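Recording Demonstrations in the Simulator by Remote Control

These steps cover recording pick demonstrations in Pleridel with a handheld controller. You need a working install, a paired controller and a task file. If you have only used the Tutach desk setup before, note that the trigger works the other way round: squeeze to close, let go to open.

Start the session and load your task. Open the wrist view and make it the larger of the two windows. The overview is fine for getting across the table, but most bad grasps come from people who keep watching it during the last part of the approach.

Set the motion scale to 3 before you touch anything. At this setting a large movement of your hand gives a small movement of the arm, and you can hold a line without shaking. Raise it later if you find it slow.

Hold the clutch button and move the gripper toward the target with the fingers open. Stop short of it. Turn your wrist until the object sits between the two fingers, then release the clutch, rest your hand and press it again. 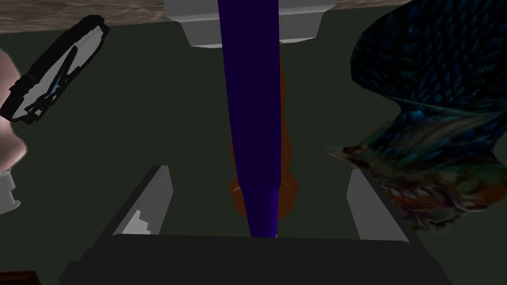
Go in slowly from there. With long, thin objects, keep the fingers even on both sides – if one touches first, the object will swing and you will end up chasing it. Crowded tables need more care, as a finger can catch a neighboring object on the way in. Back out along the same path if that happens. Don't push through.

Close the fingers, wait a moment, then lift straight up. Press the menu button to end the episode and choose Keep or Discard. Discard anything with a long pause in the middle. A second try at the grasp is fine to keep if you recovered cleanly.

Record 10 episodes, then play them back before doing more. Our Biswas set has 623 kept episodes out of 1806 recorded, and most of the rejects had the same fault: the lift began before the fingers had closed.

To export, open the Episodes tab, select the kept ones and choose Pravoden format. Leave the frame rate alone unless your training config says otherwise.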